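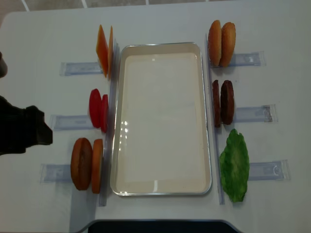 Tray in the middle, holders on both sides. Cheese and tomato on the left, buns below.

Chunhua_Du wrote:
I am preparing the play sandwich table for our library in November. Clear holders from Plundance, nearly everything stands on edge. Is it a good layout?

lorcanp wrote:
Looks tidy, but I would lay the food flat. Little kids knock over anything upright.

Chunhua_Du wrote:
I do not agree - flat pieces get piled up and the colours are hidden.
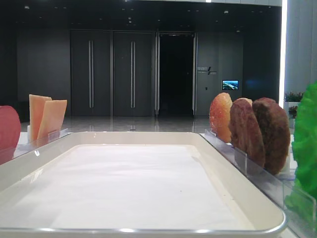

Skarpi wrote:
How do you clean play food?

Chunhua_Du wrote:
Warm water with mild soap, then a towel.
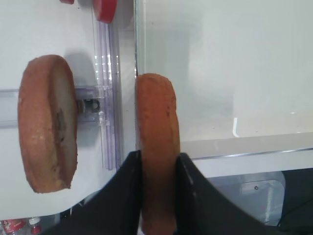
W_Moura wrote:
My daughter always wants to build the burger from the bottom bun. I am with Chunhua on this one, because a bun standing on its edge shows the brown crust and the pale flat face together, so she can choose the right way up.

lorcanp wrote:
Fair enough, but I still prefer flat.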